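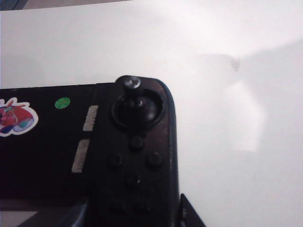 Black handheld controller, right-hand grip, with thumbstick and face buttons.

Navness Community Games Library
Minutes of the members' meeting, 13/01/2019
Held in the back room, Mahlangu Hall

1. Minutes of the previous meeting
The October minutes were read and accepted with one correction. Under item 4, "card games" should read "board games".

2. Handheld controllers
The meeting went through the condition of the handheld controllers. These go out more than anything else on the shelves and most of the complaints in the loan book are to do with them.

Thumbsticks were discussed first. Several members have reported sticks that drift or do not come back to center. It was agreed that the stick and the ring around it will be wiped with a dry cloth on return, and that no spray of any kind goes near the well. One member asked if compressed air counts as spray. It was agreed that it does not, as long as the can is held upright.

Face buttons: on the black controllers the four buttons are the same color as the body, and younger borrowers have trouble following game instructions that call for one button or another. A proposal to put colored dots on the buttons was voted down, as dots come off and leave glue. A printed card showing the diamond layout will go in each case instead. The wording of the card was left to the library desk.

There was a longer discussion on stickers. Shelf numbers have been going on the controllers themselves and borrowers pick at them. From now on numbers go on the case only. Old number stickers will be taken off when they start to lift, and left alone otherwise. Members are asked not to scrape at anything on the body of a controller with a blade.

3. Checking in returns
The present check takes too long on busy evenings. The new check is as follows:
- Move the stick in a full circle and let go.
- Press each face button once and feel for sticking.
- Look along the seam of the grip for crumbs or a gap.
- Sign the loan book.
Anything that fails goes in the repair tub with a note saying what is wrong. Notes that only say "broken" are no help to the person doing the repair.

4. Repairs
Cusero Repairs has quoted 90 dollars for 3 thumbstick replacements, parts included. The quote was accepted. Pickup and delivery is not part of the price, so a member will drop the controllers off and collect them.

It was asked whether members could do this work themselves. Two said they had done it at home with mixed results. Left for another meeting.

5. Storage
The soft cases from Grutley have worn at the zippers. A member suggested hard cases - the cost was thought too high for now. The request was for 12 new soft cases and this was approved.

Controllers are to be put away with the sticks facing up and nothing stacked on top. The bottom shelf is still too deep and things get lost at the back of it. A strip of wood across the middle was suggested, and a member has a piece at home that may fit.

6. Money
The balance stands at 2,000 dollars before the Cusero bill and the cases. No questions.

7. Other business
The loan book is nearly full and a new one is needed. The lamp over the check-in table flickers - reported to the hall again.

A request to extend loans from one week to two was put off until the repaired controllers are back on the shelf.

Meeting closed. Date of the next meeting to be posted on the door.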